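Setting and checking refrigerator temperature
Kitchen notes, updated Oct 9, 2022

The dial inside most refrigerators is not a thermometer. The numbers refer to how long the compressor runs, and a setting of 4 on one model may be colder than 6 on another. Measure first, then adjust.

Place an appliance thermometer in a glass of water on the middle shelf and leave it overnight. Water changes temperature slowly, so the reading is not thrown off each time the door opens. The target is 37 to 40 degrees F. For the freezer, put the thermometer between two frozen packages and look for 0 degrees F.

Change the dial one step at a time and wait a full day before reading again. Two changes in one evening will usually overshoot, and lettuce at the back will freeze.

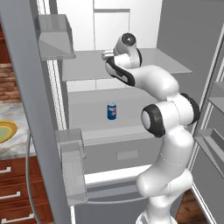

Shelf position matters more than most people expect. In a typical top-freezer unit the lower shelf is coldest and the door is warmest. Raw meat goes low, in a tray with a rim. Milk belongs on a shelf – the door bins are better used for mustard, pickles and drinks. Keep food clear of the air vent at the back wall. A blocked vent gives a cold top and a warm bottom, or the reverse, depending on the duct layout.

Door gasket. Close the door on a strip of paper and pull. There should be steady drag all the way around. Where the paper slides out freely, wash the gasket with warm water and dish soap, dry it, and test again. If a corner is still loose, warm it with a hair dryer on low and press it back into shape. Replace a gasket that is torn.

Condenser coils. Unplug the unit. Vacuum the coils with a brush attachment, working from the top down. Homes with pets need this every few months. Otherwise once a year is enough; December suits units kept in a garage.

Leveling. The cabinet should tilt back slightly so the door swings shut when left half open. Turn both front feet by the same amount and check side to side with a level on the top panel.

If the reading stays above 40 after all of this, the fault is likely in the fan, the defrost circuit or the sealed system. The last of these is a job for a technician.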